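Week 4: Reading a workplace survey without being had

Notes to go with the lecture. They don't replace it, and the seminar will assume you have read the Edska report through to the end, including the appendix in small type.

Last week we looked at who gets asked. Today is about what gets asked, and what people do with the answers once they have them. I will use two surveys, one I think is poor and one I think is merely average, and I would like you to stay suspicious of both.

The Edska survey

Edska makes and sells office furniture. Its report says that workers who can choose where they sit are "more productive". The sample was 2,407 office staff, which sounds healthy, and the press picked it up on that basis. A large sample tells you the answer is steady. It doesn't tell you the question was any good.

The question was: "Do you feel you get more done when you can choose your own workspace?" Five possible answers, two of which are versions of yes, one of which is "sometimes". The report adds "sometimes" to the yeses. You will find this in the appendix and nowhere else.

Three things to write in the margin:

Feeling productive is a feeling. Nobody's output was looked at.
The question assumes the choice. Staff with fixed desks were asked to imagine having one, and their guesses were pooled with everybody else's experience.
The firm paying for the survey sells movable desks. I don't say this makes the result false. It does make me want to see the questions that were dropped, and when Wing-yan Lu wrote to ask for them she was sent the brochure.

The usual defence is that people know their own work best. Perhaps they do. They also know what they would like to have, and a questionnaire has no way of telling the two apart. Anyone who has filled in a form at the end of a long afternoon knows how much thought goes into question 14.

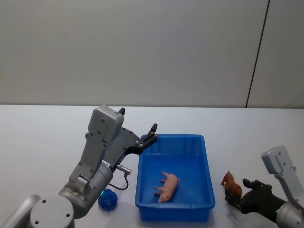

There is also the matter of who stays to the end. Edska sent its form by email and closed it when replies slowed down. We aren't told how many were sent. Without that figure the response rate can't be worked out, and a survey that hides its response rate should be read as if the rate were bad.

The Zondstead survey

Zondstead is a better case, and I include it so that you don't leave thinking that all surveys are rubbish. It was run by Mariann Szalai and Barnabás Csonka among council staff. They posted 2,000 forms and got 1,551 back, and they say so on the first page. That is a very good return for a postal survey. I would like to know how they managed it, as the report is vague about reminders and says nothing on whether managers were handing the forms out.

Why does that matter? Read question 6: "How fairly are you treated by your line manager?" If the same manager is collecting the envelope, I would treat the cheerful answers with some care. Chalerm Sitthichai raised this in last year's seminar and I have not heard a decent reply to it.

The wording is mostly plain. Question 9 asks two things at once ("Is your training useful and well organised?") and should be thrown out. The authors keep it, then build most of chapter 4 on it. Chapter 4 is the one that gets quoted.

They do go back to the same staff in October and ask again, and this is the part I would defend. Most of the scores fell slightly. The authors blame the time of year - they may be right, but they had no such worries about the time of year when the scores were high.

A note on "significant"

Both reports use this word and neither uses it properly. In Edska it means "we think this is important". In Zondstead it sometimes has its technical sense and sometimes doesn't, occasionally in the same paragraph. When you meet it, look for a test. If there isn't one, cross the word out and see whether the sentence still says anything.

For the seminar

Bring one question from either report, rewritten so that a person could give an answer you didn't want. Keep it under 25 words. Irja Heinonen's chapter on leading questions is in the reading pack; she is too kind to the industry, in my view, but the section on answer scales is sound. Skip the case study on Fendby, the data behind it were never released.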